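Lisow Garment Handling Set – Data Card

Version of January 2021. Maintained by the Clandeo group.

1. Summary
The set holds 2,717 episodes of a two-arm robot handling children's clothing on a table. All episodes were recorded under remote control by 31 trained operators.

2. Views
Each episode includes a head view and a view from each wrist.

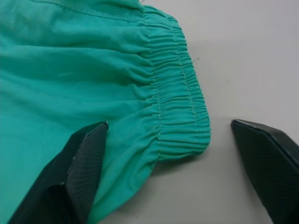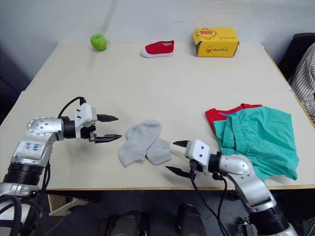

3. Collection
Operators completed nine practice episodes before recording. Failed grasps were kept – they are marked in the episode notes. Episodes in which the operator lost the connection were removed.

4. Known limits
Gathered elastic and thin knits are well covered. Buttons and zippers are not. Requests for corrections should be sent to the Zitoretti data desk.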